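Ellden Packaging Working Group
Minutes of the meeting held 24 June 2024, Cheetham site, Room 2

Present: packaging, stores and purchasing leads for Cheetham and Lillell.
Minutes: Reece Hulme

1. Previous minutes
Accepted with one correction. Item 4 should read "side fold", not "side seam".

2. Stock position
Stores reported 2,611 small paper bags on hand at Cheetham. Lillell holds none and has been drawing from the Cheetham shelf without a transfer slip. Transfers are to be booked from now on. Purchasing will hold the next order until the closure question under item 3 is settled.

3. Bag closure
Three closures were compared: folded top with no adhesive, folded top with a stripe from a glue stick, and folded top with a paper label. Staples remain excluded under the Sendden packing specification.

The unglued fold opened during handling at Lillell. The label holds but adds a part number and a second storage location. The glue stick adds one consumable and no new part number. The group discussed whether the stripe should go on the flap or on the body of the bag. Lillell prefers the flap. Cheetham has been using the body. No agreement was reached and both will be included in the trial. 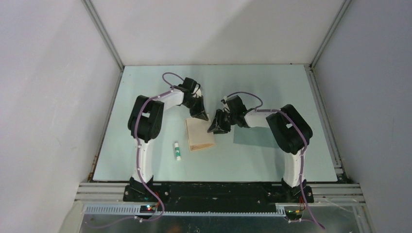
Reece Hulme

The bag and the glue stick are the only two consumables shown. The bag lies flat and folded between the two arms, with the green-capped stick to its left. Purchasing asked whether the stick could be kept off the work surface altogether. Left open pending the trial.

Bags with light creasing are acceptable for the trial. Bags with a tear at the fold or along an edge are to be set aside and listed separately on the trial sheet.

4. Trial quantities
50 bags per closure method per site. Closed bags stand overnight before the pull check. The remaining allocation of 400 bags is reserved for Sendden and is not to be used for trial work.

5. Glue stick storage
Caps are being left off at Lillell. Sticks are to be capped after each bag and returned to the drawer at end of shift. Dried sticks go in general waste.

6. Actions
Stores: set up the transfer slip for Lillell.
Purchasing: obtain a price for glue sticks by the box.
R. Hulme: issue the trial sheet to both sites, with a column for flap or body.
Lillell: return the unused labels to Cheetham.

7. Any other business
The shelf label for the small bags still carries the old part number. Stores will replace it.

Next meeting: September, at Lillell.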